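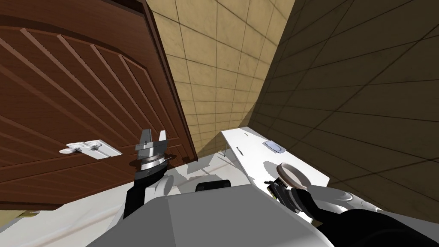 **Figure 3.** Rendered door with a carved panel and a white lever handle on a rectangular backplate.

### 4.2 Length of stay and the order of stops

We asked each household to keep a diary of its trip, with one entry for every night spent away from home. Of the diaries sent out, 135 came back complete enough to use. They cover 805 nights in all. A night was counted towards the place where the household slept, even when most of the day had been spent somewhere else. This matters most for Lelley, which many people visited by bus from Mirnness and where few of them stayed.

The diaries show a clear split between households that moved on often and those that kept one base. The first group tended to book every night before leaving home. The second group booked the first stay and left the rest open, sometimes adding nights once they had arrived. We had expected families with young children to fall mostly into the second group, and they did. Retired couples were harder to place. Several of them moved often in the first half of the trip and then settled in one town until it was time to go home.

Mirnness was the usual starting point, as it has the main railway station and the ferry. Households that began there usually went inland next. Those that began in Lelley nearly always went to the coast, and their diaries mention the weather more than any others do. We did not ask about weather, so these remarks are used here only as background.

Agyeman (Abdul-Rahman Agyeman, in conversation) suggested that the order of stops might depend on luggage as much as on interest. The diaries give some support to this. Households travelling by train wrote often about stairs, left-luggage counters and the walk from the station, and a few changed their second stop to avoid a change of trains. Car travellers wrote about parking. Neither group said much about distance as such, and the distances they covered differed less than we had expected.

Changes of plan were recorded on a separate page at the back of the diary. We treated a change as real only if it moved at least one night from one place to another. Swapping one hotel for another in the same town was left out, and so was a day trip that was planned and then dropped. Most changes were made in the evening, after a meal, and most added a night where the household already was. Going home early was rare and was put down to illness or work.

There are 2 limits to note. The diaries were filled in by one adult per household, and that person may not have been the one who made the choices. Also, the diaries were handed out in February, when many people had already fixed their dates for the summer. The length of the whole trip was therefore settled before the study began in most cases, and only the way the nights were shared between places was still open. Section 4.3 looks at spending on the same nights, using the receipts kept with the diaries.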